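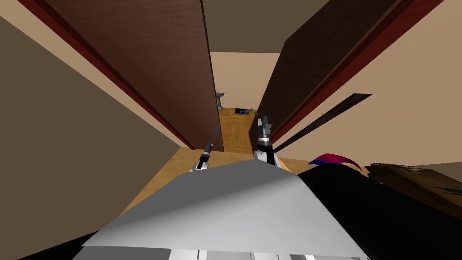 Home Kitchen Laundry Workshop Doors & Windows Ask Us

Keeping Interior Doors Working

Most interior door trouble comes down to loose screws, swollen wood or a house that has moved a little. You can fix nearly all of it with a screwdriver, a block plane, some sandpaper and an afternoon. Start with the hinges every time. People plane the edge of a door that only had a loose top hinge, and then they have a gap they can't get back.

Finding where it binds

Close the door slowly and watch the gap along the top and the latch side. It should be about as thick as a nickel all the way. If it is tight at the top corner on the latch side and wide at the bottom, the door is sagging. Slip a sheet of paper in the gap and slide it along. Mark the spots where it catches with a soft pencil.

Tightening hinges

Use a hand screwdriver that fits the screw head properly. A power driver will strip old screws in soft wood before you feel it happen. If a screw turns and never gets tight, take it out and fill the hole. Wooden toothpicks or matchsticks with the heads cut off both work. Dip them in wood glue, pack them in, snap them off flush and let the glue set overnight before you put the screw back.

If the top hinge still pulls away, swap one of its screws for a three-inch one. Use the hole nearest the stop, so the screw reaches the stud behind the jamb. Snug it up a quarter turn at a time and check the gap after each turn. It is easy to go too far.

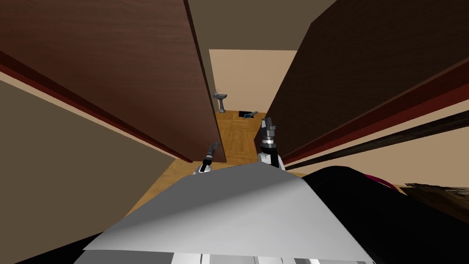

Double doors need one more check. Both leaves have to hang plumb or they will never meet evenly in the middle, and adjusting one leaf to suit a crooked partner only moves the problem along. Get the fixed leaf right first, with its bolts thrown top and bottom. Then adjust the one you use every day to match it.

Squeaks

Tap the hinge pins up with a nail and a light hammer, one pin at a time, with the door closed. Wipe off the old black grease. Rub the pin with a candle stub or a little petroleum jelly and drop it back in. Spray oil stops the noise for a week or two and then runs down the paint. If the pin is rusty, clean it with fine steel wool before you wax it.

Doors that swell in summer

Wait if you can. A door planed in August may rattle in December. If it sticks only a little, rub the edge with candle wax or dry bar soap and leave it at that. If you have to take wood off, plane the hinge side where possible, so the latch doesn't need to be reset. Seal the bare wood the same day, and don't forget the top and bottom edges. Those are usually left raw, and that is how the damp gets in.

Consuelo Condori wrote to us from Lunley about a pantry door that stuck every July. She took it down, found the bottom edge had never been painted, gave it two coats and rehung it. It has been fine for 4 summers.

Caring for stained wood

Dust with a dry cotton cloth, going with the grain. For fingerprints, use a cloth wrung out in warm water with a drop of dish soap, then dry right away. Skip anything with silicone in it. It leaves a film that makes refinishing a misery later on.

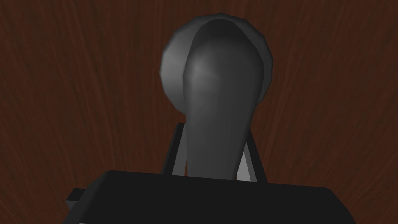

Reddish-brown wood with darker streaks of grain.

Small scratches can be hidden with a wax stick one shade darker than the finish. Rub it across the scratch, scrape off the extra with an old plastic card and buff. For a deeper scratch, sand by hand only as far as you need to, then touch up with matching stain on a cotton swab. Try the stain first on the top edge of the door.

Trim paint lasts longer if you mask the wood beside it and pull the tape while the paint is still slightly soft. Score the line with a sharp knife if you left the tape on too long.

Latches that won't catch

Color the end of the latch with lipstick or a marker and shut the door. The mark on the strike plate shows how far off you are. For a small miss, file the opening in the plate. For a bigger one, move the plate, fill the old screw holes and drill new ones. Hendrik Bakker suggests checking the hinges again before you touch the plate. He is right.

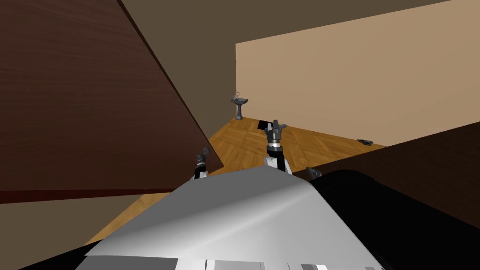 Door stops are cheap and save a lot of wall patching. A hinge-pin stop is fine on a light door but can bend a hinge on a heavy solid one, so use a floor or baseboard stop there. Set it well out toward the latch side. If the knob has already dented the drywall, fill the dent, sand it flush and prime before painting. Unprimed filler shows through as a dull patch.

Contact us | Copyright Bandiner Home Pages | Back to top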